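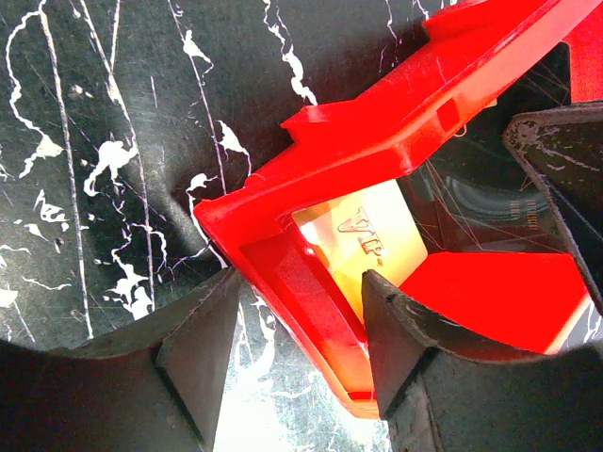
Stadus Cup — student robot handling contest, held each June at Inley. Started as an evening class project at Langlois College, now open to school and college clubs. Usually 9 teams, up to 5 members each.

Format
Each team gets one arm with a two-finger gripper and a small camera at the wrist. Task is to pick up moulded plastic parts, turn them and set them down in a marked tray. Parts are glossy and mostly hollow, so grip angle matters alot. Round lasts 46 minutes, including set-up. Dropped parts may be retried — no penalty the first time.

Scoring
Points for parts placed, fewer for parts placed the wrong way up. Judges may ask to see the wrist camera footage if a result is disputed. Ties go to the team with fewer drops.

Software
Most clubs use Stultimura, a free control program written by former Langlois students. Own code allowed, must be handed in by noon the day before.

History
First run had 5 teams and no practice session. Practise mornings were added later, after complaints over lighting.

See also
Langlois Robotics Club
Inley Open Workshop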